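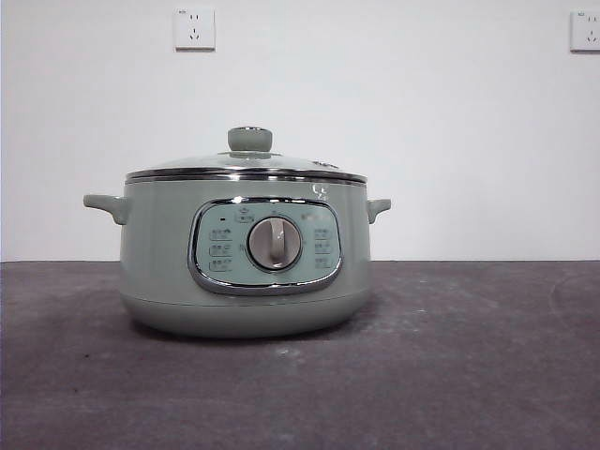 Saulius Žukauskas asked whether I rinse the rice before, and I said no, so I write the whole question again with more details.

Rice sticks to the bottom and goes brown
Asked by Sibel Bayram in Kitchen and Cooking

I cook white long rice in a small electric cooker, for 2 persons. I put one cup of rice and two cups of water, little salt, and close the lid. After almost 30 minutes the upper part is good, but under it there is a hard brown layer and I must soak the pot all night. In my old apartment on gas I never had this problem. Is it too little water, or do I leave it too long? I don't want to buy another cooker.

3 answers

Torben Fröhlich
Rinse the rice in cold water until the water is nearly clear. The starch is what makes the glue on the bottom. Then cook it, switch off, and wait 7 minutes with the lid closed. In this time the steam makes the bottom layer soft again and it comes off easier. Please don't stir during cooking, it breaks the grains.

Kwabena Sowah
In my family we fight for the brown part :) More water.

Hauke Thiele
I agree with Torben about the waiting. But more water I would not try first, you can get soft rice on top and still brown on the bottom. If your cooker has a lower heat, change to it when the water boils. A teaspoon of oil also helps. And no metal spoon for scraping, I ruined the coating of my first pot like this.

Comment by Sibel Bayram
Rinsed and waited today, much less brown. Tomorrow I try with oil.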